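Galten Kitchen Safety Project: Progress Report
Prepared for: Skondach Fund, program office
Prepared by: Chinyere Danladi
Date: 10/5/18

Work since the last report

The main task this period was the draft practice guide for arms working in home kitchens. Sections 1 to 5 are written and have been through one internal review. Section 6, on wrist cameras, is half done and will take up most of the next period.

The guide now has 11 rules in force on our own work. Two of them changed after review. The speed rule used to apply only near a person. It now applies any time the gripper is within 200 mm of a fixed surface, including walls, hoods and cabinet fronts. The stop rule was reworded because the Limis team read it one way and we read it another. The new wording says who can restart the arm after a stop and what has to be written down first.

Nahom Hailu has moved all simulation runs over to the same log sheet we use at the bench. Before this, a simulated contact with a wall was often left out of the log - people treated it as a setup problem and started the run again. Under the guide it is logged as a contact, with the joint positions saved.

Open items

Dizon has asked whether the guide will say how much of a wrist camera's view can be taken up by the gripper itself. We do not have a number yet. Our current position is that the operator must record which parts of the view are blocked before a run begins, and must not rely on the wrist view alone for clearance overhead. A second view is required for work under a hood. We expect to settle the wording before April.

The glossary is behind. Limis and Dizon use "contact" and "collision" differently and both want their own term kept.

Spending is on plan. The money set aside for outside review has not been used and we ask to carry it over.

Wrist views, simulated kitchen

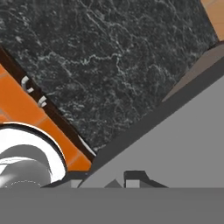
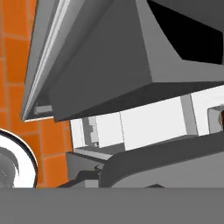 Category: Standards and Practice

Both views go with Section 6. The gray band along the bottom is the kind of blocked area the operator would enter on the sheet. In the second, the range hood takes up much of the upper part of the view, and the overhead clearance rule applies.

Next report will cover the finished Section 6 and comments from the two partner teams. Questions on the draft can go to Nahom or to me.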